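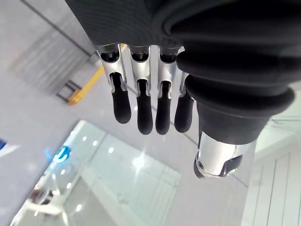
Left hand, wrist cam view. Four fingers plus the thumb with the rubber boot.

Tetside_ops
Putting together next year's equipment request and I need a sanity check on the hand line. Small shop, two arms, both already paid for. Quote from Jarnamus is $3,138 for a spares and service package covering one hand: fingertips, a thumb boot, fabric cover for the back, and one bench inspection. Is that normal? My boss wants it in July.

gripwrench
Depends what's in the bag. How many fingertips?

Tetside_ops
Two full sets. Black rubber, rounded ends. They list singles at $82 each if you buy outside the package.

nambiar_fan
I'd pay it. We skipped the package on our Nambiar hands and ended up ordering tips one at a time, with freight on every order. Budget for the boot too. Bellows like that fold every time the thumb moves and ours split at the ridges before anything else gave out.

gripwrench
Disagree. The boot is the cheap part. Ask what they charge for the metal finger segments and the linkage inside, and whether the package covers either. I bet it doesn't.

Tetside_ops
Just checked. It doesn't. Segments are "priced on request".

gripwrench
Then you're paying for rubber and a visit. I'd put the same money in a general repair line and buy as you go.

nambiar_fan
Fine if your finance people let you carry a general line. Ours won't. If it isn't itemized it gets cut.

lowbay79
Has anybody priced Piddale for tips? They quoted me $79 each, so only a little under, but no minimum order. I haven't tried them on a hand with a thumb that size.

Tetside_ops
Didn't know they did tips. I'll ask. Leaning toward itemizing the tips and boot myself and leaving the inspection as its own line.

gripwrench
Get the segment price in writing before you send anything up.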